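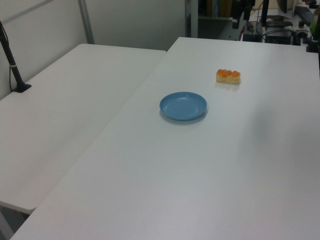

Tag der offenen Tür im Amtsgericht Otbridge

Ich wollte ja eigentlich nur den Kaffee mitnehmen und wieder fahren. Am Ende war ich fast vier Stunden drin, und wer meine Kolumne im Grinder kennt, weiß, wie gern ich sonst über Richter schimpfe!

Von Toledo aus sind es 60 Kilometer, das meiste davon Landstraße, und der Parkplatz hinterm Gericht war natürlich schon voll. Also beim Supermarkt abgestellt und zu Fuß rüber. Am Eingang Taschenkontrolle wie am Flughafen, mein Schlüsselbund musste zweimal durch (das Ding wiegt aber auch was). Danach bekam jeder einen Aufkleber mit Nummer, ich war die 477.

Das Beste war die nachgestellte Verhandlung in Saal zwei. Ein Nachbarschaftsstreit, Heckenschere, Beleidigung, ein umgetretener Briefkasten, und das Publikum durfte das Urteil fällen. Ich sag's mal so: Neben mir saß eine Frau, die wollte für den Briefkasten sechs Monate ohne Bewährung. Die Mehrheit hat sich dann auf eine Geldstrafe und einen Kurs gegen Jähzorn geeinigt. Ich hab auch dafür gestimmt, obwohl ich über genau solche Kurse schon zweimal böse geschrieben habe, tja.

In der Fragerunde wurde es dann politisch. Ob man Richter wählen soll, warum ein Schwarzfahrer schneller drankommt als ein Baulöwe, und was eigentlich mit den 698 unerledigten Akten ist, die im Flur auf einer Tafel standen. Die Antwort dauerte lange und lief auf zu wenig Personal hinaus. Da hätte ich gern nachgehakt, aber nach 30 Minuten war Schluss, weil die nächste Gruppe schon vor der Tür stand.

Rückweg über Illora, dort noch eine Suppe gegessen und am Nebentisch gleich die nächste Debatte über zu milde Urteile mitgehört. Im Oktober gibt es den zweiten Termin, dann auch mit Führung durch den Zellentrakt, und ich habe mich schon angemeldet.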